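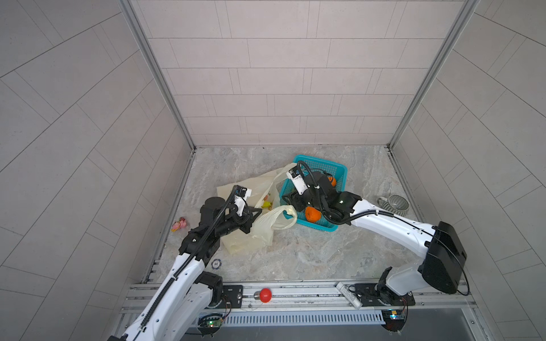 Which gripper will be kept for the second trial period? The angular parallel jaws stay on the left arm, and the multi-jointed assembly stays on the right until its cycle count reaches 2,000.

Thursday, October 16, 2025. Jarside cell, day entry.

Work continued on the grocery task with the teal basket, the oranges and the plastic bag. Gertraud Sutter ran the morning block and I took over after lunch. The Jerine controller was restarted before the first cycle and held its settings through the day.

The bag remains the most demanding item for the parallel jaws. Thin film folds away from the fingers when the approach is too steep, and the wrist camera then reports a closed jaw with no material in it. We lowered the approach angle in the Vlachou script and reduced closing speed. Results improved in the afternoon — the log shows fewer empty closures, although I would not yet draw a firm comparison.

The gripper on the right arm was assessed on oranges only. It reaches into the basket without difficulty, but its body blocks a good part of the wrist camera's view once it is lowered. Fatos Georgiev has proposed relying on the fixed camera for that step. I have asked him to write up the change before it is loaded.

Image exposure was left at 128 on both wrist units. Almost 1,000 cycles are now recorded for the right side.

Outstanding: spare finger pads from Dallach, and a decision on whether the mug is to be included in the next block. Gertraud will start that block tomorrow with the bag alone.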